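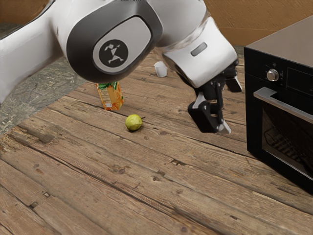 *Brolerville cell: arm, open gripper, carton, green fruit, cup and oven.*

This page covers the setup and upkeep of the Brolerville cell, the simulated kitchen table that runs on the Flesstead server. Installing the simulator is covered in the server notes. Last checked 19th February.

## Starting the cell

### How do I load it?

Start the Nzioka loader, pick `brolerville` from the scene list and wait for the status line to read `ready`. The loader listens on port 3139. If another copy is already using that port it will stop with a short error, and you will have to close the old one yourself.

### Which order do things load in?

Room first, then the table, the oven, the loose objects and the arm. The arm is last so that it can't knock anything while the objects are settling. Please don't change the order in the scene file, even if it looks quicker.

### It says "ready" but the arm doesn't move.

Check that the controller is switched from `hold` to `run`. It always starts in `hold`. If it is already in `run`, look at the control rate. The arm expects 100 commands a second and goes back to `hold` if the rate drops for too long, usually when something heavy is sharing the graphics card.

## Objects on the table

### Can I move the oven?

Yes, but move its collision shape as well. The two are stored separately. Moving only the visible part leaves an invisible block on the table, and the arm will stop against it for no reason you can see. 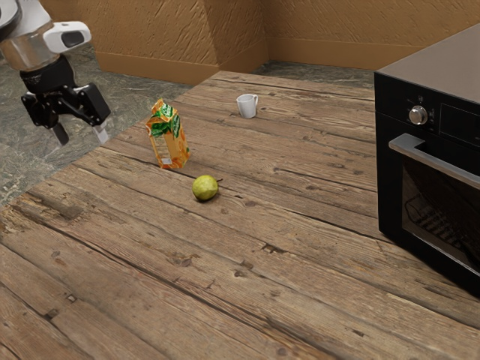 *Gripper raised to the left of the carton, with the pear and mug on the table and the oven at the right.*

### Where are the start positions kept?

In `objects.txt`, one line per object. Each line has a position, a turn and a mass. Distances are in metres and angles in degrees. The old file used radians, so don't paste lines across from it.

### An object shakes or slides away after a reset.

It has probably been placed slightly inside the tabletop. Raise it by a millimetre or two and reset again. If it still moves, check the mass. A missing mass is read as zero, and the object then slides off at the first touch.

### Can I add my own objects?

You can. Keep the collision shape simple. A box will do for a carton, and a few joined hulls will do for a piece of fruit. Detailed shapes slow the whole cell down and make very little difference to grasping.

### Are the gaps between the planks real gaps?

No. The tabletop is one flat surface as far as contact goes, and the boards are a texture. A finger can't catch in a seam.

## The gripper

### How do I check the fingers after an update?

Run `gomeck check`. It opens and closes the gripper in free space and compares the finger positions with the stored ones. It takes about 13 seconds. Move the arm clear of the table first, as the check does not look for obstacles.

If the check fails, load the finger model by itself and look at it from close up, along its length. A wrong scale or a flipped surface is much easier to find at that distance than from across the room.

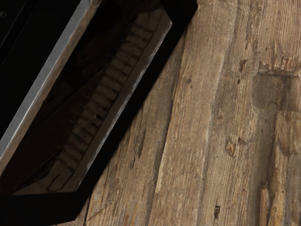
Flipped surfaces are the more common of the two. They turn up as holes or as patches that vanish when the view turns, and re-exporting the part with its normals recalculated normally cures it. A scale fault needs the units changed in the Gomeck settings. Run the check again after either repair.

### The fingers go through things when they close.

Lower the closing speed, then try a smaller time step. Raising the grip force makes it worse.

### Objects slip out of the grip.

Look at the friction values for the finger pads. They are set per finger and an update can reset one of them to the default. Both should match.

## Routine care

### How often should I restart it?

We restart after every 4000 resets. Memory use climbs slowly over a long run and we haven't found the cause. Save your logs first, because the loader clears its temporary folder on exit.

### What should I back up?

The scene file, `objects.txt` and the Gomeck settings. Textures can be fetched again from the server.

### Can I go back to the November version?

Yes, choose `brolerville-nov` in the scene list. It has the older arm limits, so recorded motions from the present version may stop short in it.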